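Reviews > Around the House > Laundry > Rosaston long table

Rosaston long table: a proper home for the washing

I've folded clothes on beds, on the ironing board and on the arm of the couch, and for years I told myself that was fine. Then my sister-in-law moved house, I helped with her washing on a real table at a real height, and I came home with a sore spot for my own arrangements. So in October I bought the Rosaston, and I've had a good long while with it now.
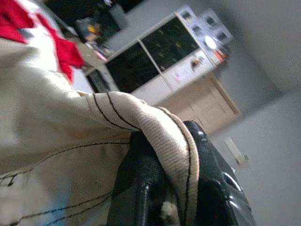

Words by Savita Rana | Laundry and linen

First, the plain facts. Mine was $252 delivered, and it stands 87 cm high, a lovely height for me but possibly a bit tall if you're on the short side (my mum uses it in her good clogs). The top is a light grey and the legs are thin black metal, and I'll admit those legs worried me when I opened the carton. They've been steady so far, even with a week of denim heaped on one end.

What I like most is the length. I can leave a pile at the right, keep a few things at the left and still have room in between to lay out a pair of trousers. Knits are where it has really won me over. A cream jumper with a ribbed, striped band needs to lie flat while you coax the ribbing straight, and the surface is smooth enough that fuzzy fabric doesn't catch on it. Red things I still sort well away from the creams, of course, but that's just my upbringing!
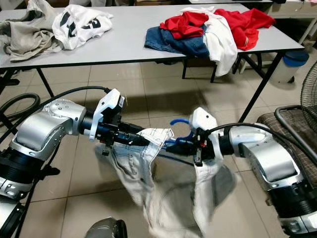 Faded jeans up for folding, with more clothes on the table behind.

Now the grumbles. Heavy things slide a little if you let them hang over the front, so a white shirt can be on the floor before you've noticed. There's no shelf or rail underneath, and at this price I'd have liked one. Assembly took me most of an evening, and the instruction sheet is printed so small that I ended up reading it under the rangehood light.

My neighbour Tiziana has the Solanki, the shorter one, and she's happy with it in her little flat. I tried it and kept running out of room by the second pair of jeans. If you've got the wall space, I'd go for the longer table and put a comfortable chair nearby for the sock pairing.

Four stars from me, and it would be a bit more with a shelf.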